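Subject: Re: Verge seed for Jikside

> Has the seed order gone in yet? The 500 g bag from Karras was fine last
> year but most of it came up as grass. Could we get the flower-only mix,
> and does anyone know if the Trosimville end is still being mown?

Not ordered yet. The flower-only mix is sold in 100 g packets and I think two would cover the strip from the bus stop to number 102. The Trosimville end is still mown, so I'd leave that out until the council replies.

We should rake off the dead grass before sowing, in November if the ground isn't frozen. Last year we sowed straight on to the turf and it didn't take.

On colours, I would keep it simple. Several people on the Esemum side asked for white and yellow and I agree. The white daisy and the yellow flower with the dark centre on the right-hand wallpaper panel are the sort of thing I have in mind, without the oranges and purples from the back one. Replies by the end of the month please, then I'll order. 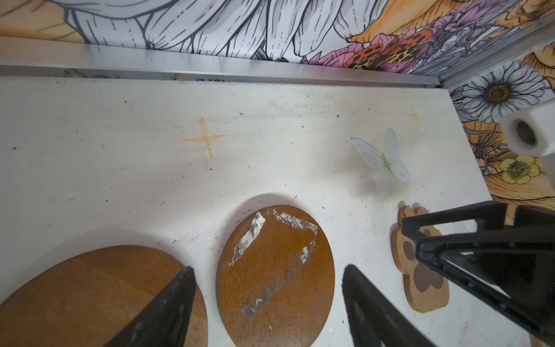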